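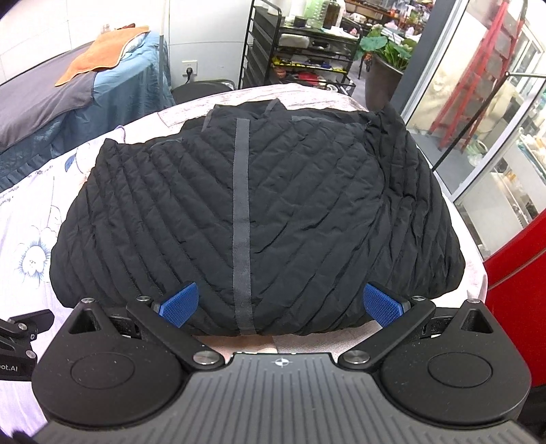 Black quilted garment, folded on a table

Scripture and Doctrine: Community Help
Posted December 14, 2020

Does the "sons of God" passage in Genesis 6 refer to angels?

Our study circle in Pakmont has reached Genesis 6:1-4 and members are divided. The De Smet study notes, which we follow, state that the "sons of God" were descendants of Seth. Several members hold that they were fallen angels. We should be grateful for guidance on which reading has the better support, and whether the letter of Jude has any bearing on it.

3 answers

Answer 1 (accepted, 37 votes)
Both readings have a long history. The same Hebrew expression is used in Job 1:6 and 2:1, where heavenly beings are plainly meant, and the Book of Enoch develops the account at length. Jude 6 speaks of angels who left their proper dwelling, and Jude 14 quotes a prophecy that is also found in Enoch. The Sethite reading became usual in the West after Augustine, who set it out in The City of God, Book XV. Those who favour it commonly cite Matthew 22:30, on angels and marriage. A third view takes the phrase to mean rulers or judges, with reference to Psalm 82. Your circle may wish to read all of these passages together before returning to the notes.

Answer 2 (8 votes)
It is the angels. Please read 2 Peter 2:4. The Drasik lectures cover this in full, although the recording for April is missing.

Answer 3 (0 votes)
The Nephilim are mentioned again in Numbers 13:33, after the Flood. This ought to be considered also.

This question has been viewed 3,477 times.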